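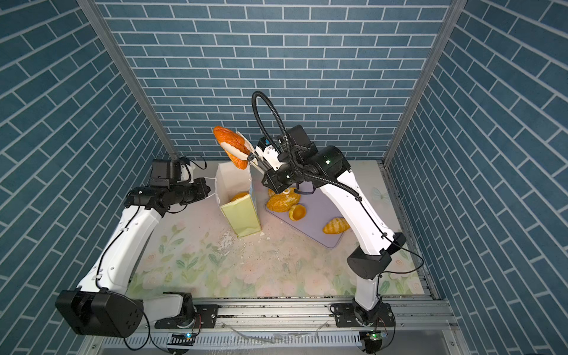 *Two arms, one paper bag and a tray of pastries at the Bollberg packing bench.*

**Eltell publishes a budget guide for bakeries that want robots and haven't asked what the cables cost**

BOLLBERG, Tuesday, August 20, 2019. Eltell today released its planning guide for small food businesses pricing a two-arm packing bench. It runs to 36 pages, 12 of which concern things buyers forget.

"Everyone budgets for the arms," said Crescencio Villalobos, who wrote most of it. "Then they call us in April wanting to know who pays for the table."
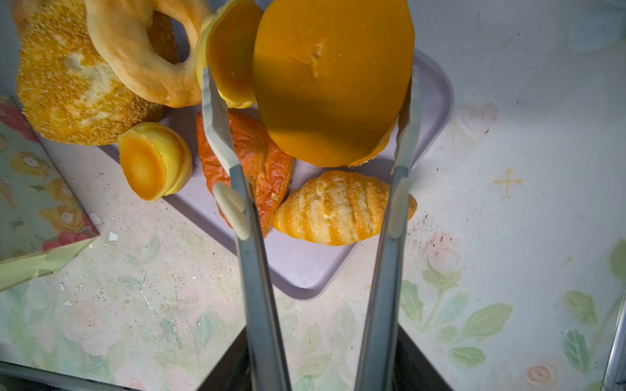 The guide sets aside a full chapter for grippers and spare fingertips, listed as a yearly expense. Buyers hoping to file them under "one-time" are invited to read it twice. Crumbs get their own line under cleaning, along with the staff hours to deal with them. 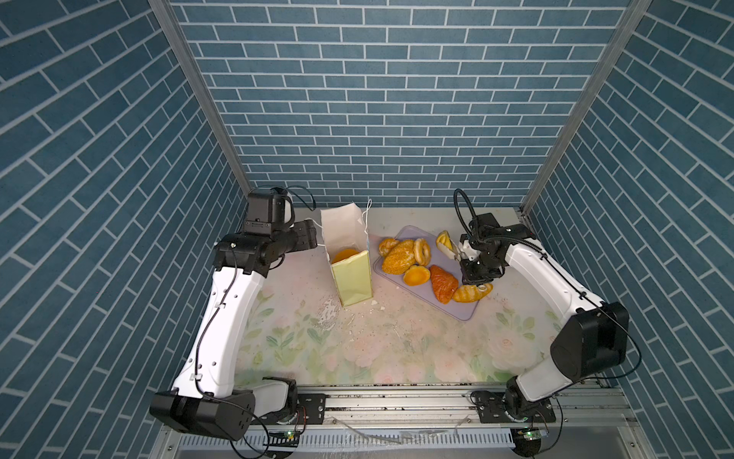
Nekier, the worksheet that comes with the guide, asks 300 questions before it gives a total. Meléndez, a bakery chain that tried an early version, stopped at question 41 and went to measure its doorways.

The guide and worksheet are free. Printed copies can be ordered from Eltell under item number 1119, shipping extra, as page 9 warns.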